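**Household Tips: Paying for Home Goods With Digital Currency**

Brumville Household Advice Service, Wed 4 January

A growing number of online shops selling kitchenware, small appliances and dry goods in bulk now accept digital currency at checkout. Residents who choose to pay in this way are asked to read the following tips before placing an order. The service neither recommends nor discourages the use of digital currency.
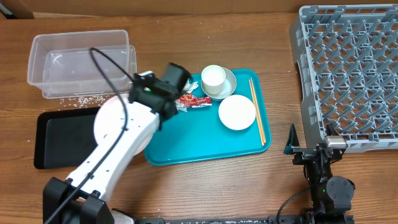
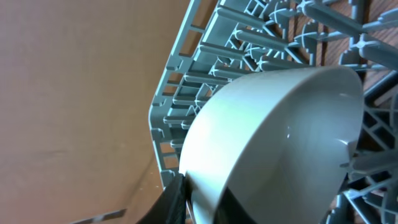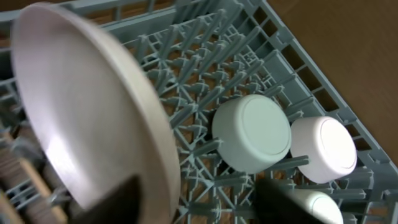
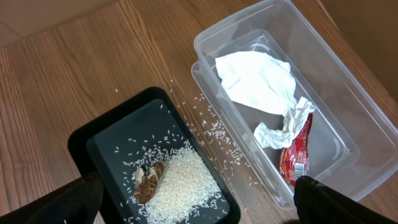 ## Before the order

Read the shop's refund page first. A payment in digital currency generally cannot be reversed by the sender once it has been confirmed. Any refund must come from the shop, and the shop's terms decide whether it is paid in coins or in dollars, and at which day's rate. Save a copy of those terms on the day of purchase.

Keep a separate household wallet for shopping. Move into it only the amount needed for the month, and leave savings elsewhere. Households that contacted the service in May most often reported trouble after using a single wallet for everything.

Check the address bar by reading it one letter at a time. Type the shop's address directly or use a saved bookmark. Links in unexpected messages should be left alone, including those that appear to come from a shop you have used before.

## At checkout

1. Note the price in dollars before selecting the payment method.
2. Compare the dollar price with the coin amount shown. The shop may add a conversion charge, and the network fee is normally separate.
3. Look for the time limit. Many shops hold a quoted rate for a short period only. If it expires, close the page and request a new quote.
4. Copy the payment address or scan the code. Never type it by hand. Compare the first six and last six characters with those on the order page.
5. Confirm that the wallet is set to the correct network. Coins sent on the wrong network may not be recoverable.
6. Send once. If the order page does not update, check the transaction in the wallet before doing anything further. Sending a second payment is the most common costly mistake.

Small purchases deserve particular care with fees. On a $12 order the fee can be a large share of the total, and a card may be the cheaper choice. For an order of $300 or more, the service suggests asking the shop whether it will accept a small test payment first -- Prokamham does so on written request, while Mendonça does not.

## Record keeping

A plain notebook or a simple spreadsheet is sufficient. For each purchase, enter:

- the date and the shop's name
- the order number
- the dollar value at the time of payment
- the coin amount sent and the fee
- the transaction ID
- the warranty period, if there is one

Solange Batista, who keeps the service's advice sheets, recommends printing the order confirmation and storing it with the appliance manual. Warranty claims often ask for proof of the amount paid in dollars, and a wallet history alone may not show it. Spending digital currency may also have to be reported for tax purposes. A household with many small entries should ask a tax preparer what is required.

## Storing the recovery phrase

Write the recovery phrase on paper in pencil or archival ink, in order, with each word numbered. Store it in a dry place away from the stove and the sink. Do not photograph it or save it in e-mail. A second copy may be kept at another address in a sealed envelope.

No shop, delivery company or wallet provider needs this phrase to process an order. A person who asks for it should be refused, and the contact reported.

## Questions received

*The Gurex wallet shows my payment as pending. Has the shop been paid?*
Not yet. Wait for confirmation, and keep the order page open if possible. When the network is busy this may take several hours.

*The coin price fell after I paid. Can I claim the difference?*
No. The rate in force at payment applies.

Further questions may be sent in writing to Dagný Vídalín at the Brumville office. Please include the order number and leave out all passwords and recovery words.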